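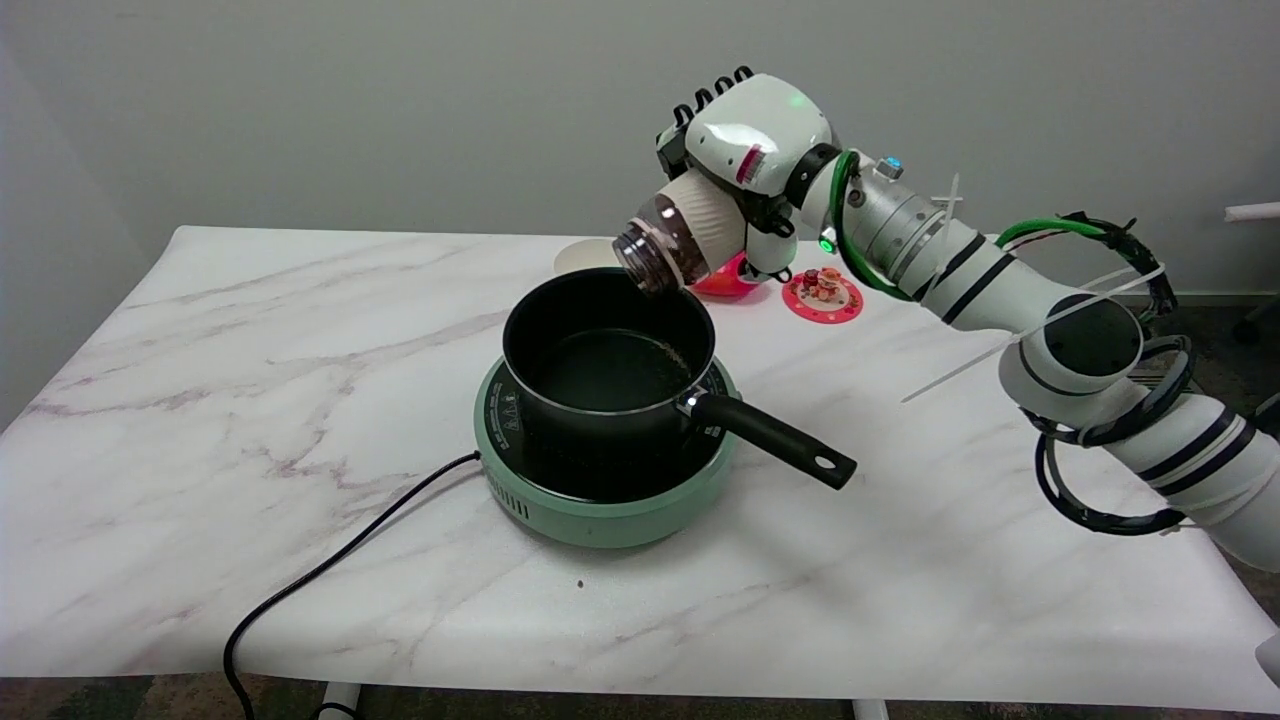

Course notes / Unit 4: Site visits

Notes from the demonstration at Trulteo

These notes cover the visit to the Trulteo workshop on March 7, 2019, and go with the reading on grasping and pouring. If you missed the visit, read them before you start the written assignment. Madalena Moreira gave the demonstration and has checked the parts on safety.

1. The task

The task was seasoning a pan. The arm picks up a clear plastic spice jar, carries it over a saucepan on an induction cooktop, tips it, shakes some of the contents out, and puts the jar back upright. The step to study is the third one, with the jar tilted and its open mouth toward the pan. Dark granules can be seen through the wall of the jar, and a few light-brown specks are on the bottom of the pan, mostly toward the right side.

A person does this without thinking. For the arm it is a chain of separate problems, and the group at Trulteo treats each one on its own before joining them up.

2. Grip

The jar has a white ribbed sleeve around it, and the hand closes on the sleeve. Smooth plastic is hard to hold at an angle. When the jar is upright, its weight pulls straight down along the fingers. When it is tipped, the weight tries to turn the jar inside the grip. If the jar turns even a little, the opening no longer points where the program thinks it does.

Squeezing harder is the obvious fix, but thin plastic gives way. Ms. Moreira said they started in February with no sleeve and a stronger grip, and changed after the jars began to lose their shape. Write down the general rule: change the surface before you raise the force.

3. Aiming

The arm does not need to know where every grain will land. It needs the jar mouth to stay inside the rim of the pan, as seen from straight above, during the whole shake. The planner adds a margin for the width of the stream and another for error in the wrist position.

Height matters too. Too high and the granules spread. Too low and the jar or the fingers may touch the rim. The pan handle also takes up space, and in this layout it points away to the lower right, seen from the head camera. The path planner treats the handle as a solid block that the arm may not enter. Several of you asked why the other dishes stay on the table behind the pan. They are left out so that the vision system has to pick the right target among other round shapes.

4. How much comes out

This was the weakest part of the system, and Ms. Moreira was open about it. Granules do not flow like water. They stick, then several fall together. The same tilt can give very different amounts on two tries, depending on how full the jar is and how the contents have settled.

The method shown uses short shakes with a pause after each one. The tilt goes up slightly if too little has come out. Over 300 recorded runs, about 8 in every 10 gave an amount the group would accept. Most of the rest gave too little, and this was by design – you can add more, but you cannot take it back.

5. Cables

Look at the cables as well as the hand. Black cables are bundled near the wrist and loop in coils around the lower segments. A green one goes over the arm toward the rear and curls back down. The loops leave slack for the joints to turn. A cable pulled tight at the end of a motion acts like a spring on the wrist and spoils the aim, and the fault is easy to blame on software. Cable routing will come up again in the Lesura case study.

6. Safety points

Stay outside the marked line while the arm has power. Do not reach in to straighten a dish between runs. Ask the operator to stop the arm first. The cooktop is treated as hot at all times, whether or not it has been switched on that day.

7. Assignment

Write up to four pages. Choose one step of the task and describe two ways it could fail. For each, say what the robot could sense that would show the failure, and what it should do next. A sketch is welcome but does not count toward the length. Use the terms from the Trajkovski reading for types of grasp – "pinch" and "hold" are not the same thing there.

Next session: the Nendo gripper and soft fingertips. Bring your notes on friction.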